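## 3. Clearing the table before tea

I do this bit every evening at the flat in Lusham, and it takes me around 10 minutes if I don't stop to read the post. You'll want a dry cloth, the bin within reach and the drawer under the window left open (it sticks, so give it a good tug before your hands are full).

1. Start with whatever's rubbish. Used tissues go straight in the bin. Check the plates too, as I once washed up with a tissue still on one and spent ages picking fluff out of the sink!

2. Leave the plates stacked and carry them over in one go. The pale green one goes underneath and the light blue one on top, both for the draining side.

3. Find the felt case. It's the long grey one with the yellow stitching along the flap, and Hina will ask you for it at some point, so do learn where it lives. 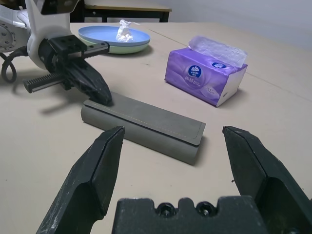 4. Fold the flap right over before you pick the case up, then lay it in the drawer lengthways. It won't go in across the width, I've tried.

 **Caution:** keep felt well away from anything spilt. Blot it with a cloth if it gets splashed, and don't rub, or you'll end up with bobbles.

5. Put the purple tissue pack on the shelf by the door. Spares are in the Lurkico tub on the landing (Zixuan bought far too many in November, so help yourself).

6. Wipe the top from the back edge towards you, catching the crumbs in your other hand.

**Note:** no polish on this table, please. Leobardo tried some and the place mats slid about for a week. Warm water with a drop of washing-up liquid does the job, and you can go on to section 4 once it's dry.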